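Can It Take Out the Trash Yet?

By Teresa Walczak

Short answer, no. Longer answer, it can take out the trash if the bag is tied, the bin is where it was yesterday and you have the patience of a saint.

I spent a chunk of July asking people who build these things when one will do my kitchen. Konrad Szewczyk of Zeltell laughed before I finished the question. His team has had an arm folding dish towels since spring. Good towels, nice square corners. Then someone brought in a fitted sheet and that was the end of the morning.

Shop floors are further along, sort of. At the Van der Linden parts depot, Henryk Sowa showed me a machine that sorts brackets into trays all shift long. Three trays, three sizes of bracket. Add a fourth size and it takes 45 minutes to get it going again. "My nephew would need one minute," he said. He still likes it. It never calls in sick.

What's missing is practice. Hands know a thousand small things - how hard to squeeze a full bottle, when a lid is about to slip - and very little of that was ever written down. So the builders have gone looking for hands. People hold the grippers themselves and do the chore, and the recordings go into the training pile. Miłosz Ziółkowski at Gorken says they had 2220 recordings last he looked and he wants many more. Most of it is dull. Pick up, put down, agian.

The grippers are simple to look at, with blocky black-and-white markers mounted on them. You work in among the water bottles, the cables and everybody else's stuff.
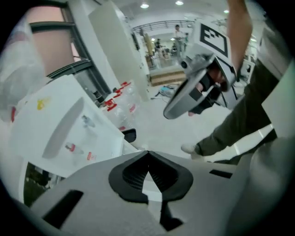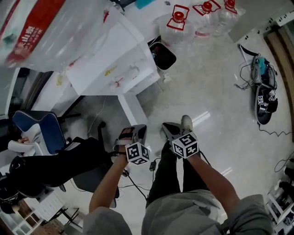
So When?

Depends who's selling. Hubert Ostrowski, who ran a hotel laundry before he went over to the robot side, thinks one chore at a time, starting with the ones where a mistake costs a towel and not a wine glass. Pandilville, the apartment block where his firm is trying a hallway cart, gets its first real test this winter. Carrying bags to the chute, nothing fancier then that.

I'd rent one for the towels. The sheets I'll keep fighting myself.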